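News > Local Business > Technology

Open day at Trosell draws visitors to hand-held gripper demonstration

6/14/23 | By Yuzuki Kudo
3 min read

Trosell opened its Vurnell office to the public this week for an afternoon of demonstrations, the first time the company has let people from outside see how it collects training material for its robot arms. Nearly 2000 people had been sent an invitation through the town newsletter and local schools, and the visits were split into 9 groups so that everyone could stand close enough to see.

The company makes software for robot arms that pick up and sort small items. Most of the afternoon was given over to the work that comes before any robot is switched on. Staff members walk around with a gripper in each hand and do ordinary jobs with them, such as picking up a bottle, turning it and putting it down somewhere else. The movements are recorded and later used to teach a robot arm to do the same job.

Euan Swanson, who leads the collection team, gave the opening talk in the front meeting room. He said the company started with people steering a robot arm by remote control, and that the change to hand-held grippers had made the work much faster.

"With the remote control you could spend a whole morning on one drawer," Swanson said. "Now a new person can be doing useful work the day they start. They still have to learn to slow down. Everyone goes too fast at first."

Each recording is called a run. The team had finished 1026 runs for its current project, which is being done with Jenex, a parts supplier that wants robot arms to handle mixed small goods in its warehouse. Swanson said a run is thrown out if the item is dropped or if the markers on the grippers are hidden for too long. The markers are black-and-white squares, and the software uses them to work out where each gripper is.

Visitors asked how heavy the grippers are and whether the work is tiring. Swanson said it can be hard on the wrists, and that staff take a break after every set. A teacher from one of the school groups asked why the team does not just film people using their bare hands. He told her that a hand can do many things a two-fingered gripper can't, and the recordings are more useful when the person is held to the same limits as the machine.

The groups then moved through to the office area, where the demonstration took place among the desks and chairs. Trosell does much of its recording in rooms that are in normal use, and Swanson said the software has to cope with furniture, cables and whatever else is lying around.

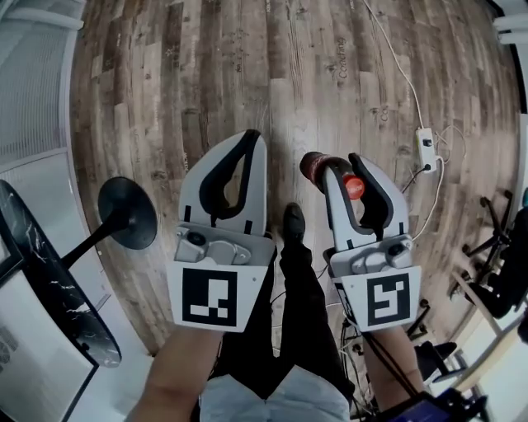

Small items are harder than they look, according to Swanson. A bottle can roll or tip if the fingers close on it unevenly, and the rubber pads on the fingers have to be replaced when they wear smooth. Boxes are easier. Soft bags are the hardest of all and are not part of the Jenex project.

In the last part of the visit, people were allowed to try the grippers themselves. There were 2 pairs set aside for this, and the line ran back to the front door for a good part of the afternoon. Younger visitors mostly got the hang of it quickly. Several adults had trouble with the angle of the wrist and needed a second turn.

A short video of a robot arm sorting parts was shown in the meeting room between groups. The arm itself is kept at the Ishida building across town and was not part of the open day. Trosell said it hopes to show it to the public at a later date, once the safety fencing there has been finished.

The company is also looking for more people to do recording work. The jobs are part time and no technical background is required. Forms were handed out at the door and can be picked up at the front desk until the end of June.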